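Progress Report to the Nerken Fund
Evaluation of the Jitisetti Bench Automation Kit
Dirkudcombe Teaching Laboratory
Reporting month: February
Submitted 2019-03-08

1. Purpose of the report

The Nerken Fund awarded the Dirkudcombe Teaching Laboratory a grant to review the Jitisetti kit, a small robot arm sold with control software and a library of ready-made bench routines. The review is meant to tell the Fund whether the kit can be recommended to other teaching laboratories for the handling of glassware and simple tools. This report covers the second month of work. It should be read together with the opening report, which set out the selection of the kit and the terms of the loan agreed with the supplier, Nuchit.

2. Summary of progress

Installation is complete and the arm has passed the supplier's acceptance check. The first of the two planned trial series, in which single objects are picked up and set down again, has been finished. The second series, in which objects are sorted into bins, began in the last part of the month and is continuing. Spending is within the approved budget. One item, the replacement of a gripper pad set, was not foreseen and is described in section 6.

3. Site and installation

The Fund asked that the kit be tested in an ordinary teaching laboratory, with its existing furniture and fittings, and that no special room be built for it. The laboratory at Dirkudcombe has black countertops on blue base cabinets, and the corner bench includes a sink with a gooseneck faucet. Glassware for the trials is rinsed at the sink and returned to the work surface by hand. The supplier's guide calls for a level surface, a clear area within the reach of the arm, and a power outlet that is not shared with heating equipment. All of these conditions were met without changes to the building.

Splash protection was discussed with the supplier. The control unit is not sealed against water, and the guide gives no minimum distance from a sink. We have asked Nuchit to state one in the next edition. Until then, our local rule is that the control unit stays off the corner bench.

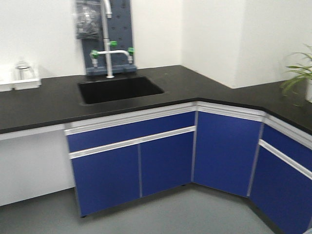

4. Trial series one: single objects

The first series consisted of 2000 pick-and-place attempts, divided among beakers, flasks, stirring rods and plastic pipettes. Attempts were logged by the kit's own software and checked against a written record kept by the operator. The two records agreed in all but 43 cases. Most of the differences came from attempts in which the arm closed on an object, lifted it slightly and let it slip back to the table. The software logged these as completed. Our record did not, and we have used our own figures throughout.

Beakers gave little difficulty. Thin rods were harder, especially when lying flat, and the arm often needed a second approach. Clear glass was the main source of error in finding objects — a result the supplier had warned us to expect. Performance improved after the lighting over the table was moved and the recognition routine was run again, and the operator's notes suggest that the time of day also matters where daylight reaches the work area. This will be looked at more closely in the second series.

5. Trial series two: sorting into bins

The second series uses white plastic storage bins placed side by side against the wall at the back of a black table. The contents range from a beaker holding a single rod to a clear glass flask on a black wire tripod stand. The colored tips on two of the rods, one red and one green, give the recognition routine something to hold on to where the glass itself offers very little contrast.

The bins have lower front lips, so the arm can approach from the front as well as from above. The supplier's standard routine assumes an approach from above only. Octavio Bustos prepared an alternative routine using the kit's editing tool, and both versions are being run. The editing tool is clear and can be learned by a technician with no background in programming. Its main weakness is that changes cannot be undone once a routine has been saved, and we have advised staff to keep a copy of each version under a separate name.

The tripod stand is the most demanding object in the set. It must be placed upright before the flask can be set on its ring, and a small error in the first step makes the second impossible. We do not yet have enough attempts to report a rate.

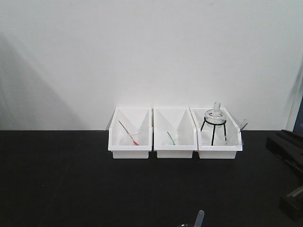

Busisiwe Masilela
Project Lead, Dirkudcombe Teaching Laboratory

6. Spending

Total spending in the reporting month was $3153. This covers operator hours, replacement glassware, the relocation of the table lighting and one set of gripper pads. The pads showed wear earlier than the supplier's service schedule indicates. Nuchit has accepted the worn set for inspection and has agreed to report its findings to us in writing. If the pads prove to be faulty, their cost will be credited to the project. If the wear is judged normal, the yearly running cost given in our opening report will have to be raised.

7. Support from the supplier

The loan terms include support by telephone and electronic mail. Siriporn Kaewsai has acted as our contact at Nuchit, and her replies have been prompt and complete. A software update issued during the month corrected a fault that stopped the arm when two routines were queued together. Installing it took 30 minutes and did not affect saved routines.

8. Work planned for the next period

The sorting series will be completed with both approach routines. Aslı Özkan will then lead a short trial with teaching staff who have not used the kit before, working only from the printed guide. We also intend to repeat part of the first series under the new lighting, so that the results for clear glass can be compared directly.

We ask the Fund to confirm that the cost of a second set of gripper pads may be charged to the existing equipment line. No other decision is needed at this time.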